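Two sets of fingers, one month of kitchen tasks

In June I finally had time to compare finger pads properly. Before, I changed them when I was annoyed and remembered nothing after. This time I wrote down every try in a notebook, 200 tries with the Borka pads and 200 with the Tromitz pads, with the same arm and the same controller settings.

The first task was the toaster oven. A handle looks easy, but the finger must come in at the correct height, and the approach from the left leaves little space for the bracket. With the Borka pads I had 109 clean openings. Many of the others were half openings, where the handle slipped out and the door went back up. 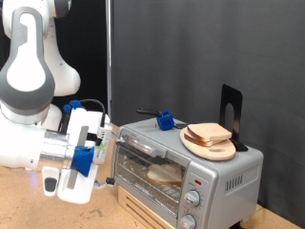
At the door handle, bread already on the rack.

Themba Visser wrote to me that I should lower the closing force before I blame the rubber. He was right in part. Less force helped at the handle, but it made the cutlery worse, and I don't want to change the value between tasks.

Cutlery is where I learned the most. A fork has a thin neck, and when the pads are too soft it turns slowly in the grip while the arm is moving. You don't notice this from the side view. The wrist camera shows it well, so I now look at that video first — also for the oven tries.
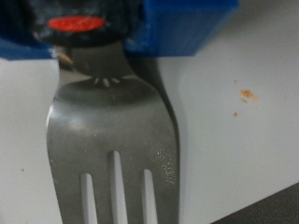

Wrist camera view, fork held by the neck with the tines down.

The Tromitz pads are harder and they kept the fork straighter. They are also less forgiving if I come in some millimeters too high. For the moment I leave them on.

Gert Swanepoel asked for my controller settings. I will send them when I have cleaned up the file, it has 1233 lines and half of them are comments to myself. Next I want to try spoons, and a lower mounting for the wrist camera.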